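Week 6: Portions, Plates and Why We Eat What's in Front of Us

Notes to go with the lecture. The reading for this week is the Clonditz chapter on serving sizes, plus the short handout by Léonie Rolland on appetite and habit. If you only have time for one, read Rolland. It's shorter and she's a lot more fun.

Where we left off

Last time I was rambling about hunger signals and ran out of clock, so let me finish that thought. Your stomach does tell you when it's full, but it's slow about it. There's stretch in the stomach wall, there are hormones from the gut, and all of that has to get up to the brain and be noticed while you're talking to a friend or watching a show. By the time the message lands, you may well have had seconds. So a lot of us use other things to decide when a meal is over. The bowl is empty. Everybody else has put their fork down. The episode ended. I'm very much in the "bowl is empty" camp, and I've been teaching this course for years!

We call these external cues, and that's the term I want you to use in your papers. Internal cues are the ones from your body. Please don't mix them up, I had a whole stack of papers last September that did.

The plate question

You've probably heard that if you eat off a smaller plate, you'll eat less. It's on the wall of half the clinics I've ever sat in. The idea leans on an old visual trick called the Delboeuf illusion: put a circle inside a slightly bigger circle and it looks large, put the same circle inside a much bigger one and it looks small. Swap the inner circle for mashed potatoes and the outer one for a plate, and you can see why people got excited.

Now the awkward part. The illusion itself is solid, and you can draw it on a napkin and fool yourself with it. Whether it changes how much people eat is a messier story. Some studies found a difference and others found none, and a few of the best-known papers in this corner of research were later pulled. When you read a claim about plate size, check whether people were serving themselves or were handed the food. Those are two separate questions and they get mashed together all the time (sorry).

What does hold up pretty well is portion size. Give people more and, on average, they eat more. It shows up with soup, pasta, snacks, in kids past toddler age and in adults, and it keeps showing up even when people say afterward that they didn't notice. If you remember one thing from this week for the quiz, make it that one.

The class diary

Some of you asked how the diary exercise works, so once more, slowly. You write down what you eat for 6 days. You don't weigh anything and you don't look up calories. Next to each entry you put down why you stopped. "Full" is a fine answer if it's true, and so is "ran out" or "bus came." Bakari Nyaga is running the lab sections again and he'll go over how to code your entries. He has 17 categories on his sheet, which I think is too many, but he's the one grading them, so learn all 17.

A couple of things people trip over every year:

Drinks count. Yes, coffee with milk counts.

Write it down when you eat it. If you fill in the whole day at bedtime, you'll forget the handful of crackers, and the handful of crackers is exactly what I'm after.

If you have or have had trouble with eating, you can skip the diary, full stop. There's a reading option worth the same points. Send me a one-line email and you don't have to explain.

Variety, or the dessert stomach

This is my favorite bit of the whole unit, so forgive me if I go on. The proper name is sensory-specific satiety. As you eat a food, your liking for that food drops, while your liking for foods you haven't been eating stays more or less where it was. You're done with the chicken, you couldn't look at another bite of it, and then the pie comes out and there's room.

It isn't only about sweet after salty, either. Small changes seem to matter. Different flavors, different shapes of pasta, even different colors of the same candy have been tested, and in a number of those studies people ate more from the mixed batch. The color results are the shakiest, so go easy on them in your essays.

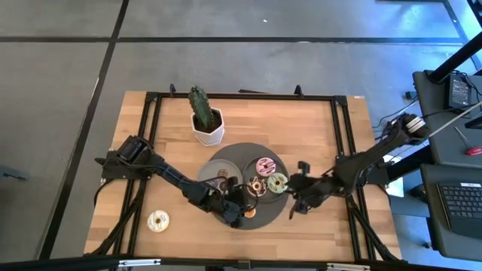 Think about the last party you went to with a real spread. I bet you took a bit of each thing, then went back for the one you liked, then tried the one you'd missed. If the table had held one big tray of plain rolls, you'd have wandered off much sooner. Buffets work this way, and so do sampler boxes and those tasting menus with 8 tiny courses.

It cuts the other way too, and I'd like us to spend some time on that in discussion. A wider choice of vegetables can get people eating more vegetables. For older adults who've lost their appetite, a more varied tray may help them eat enough. So I don't want anyone writing "variety is bad" in the margin.

For discussion section

Come with one meal from your diary where you kept going after you were full, and have a guess at what kept you going. Pages 8 to 14 of the Clonditz chapter will help with the wording.

Diaries go to Bakari at the start of lab, on paper, stapled please. Office hours are the same as before, and I usually have tea.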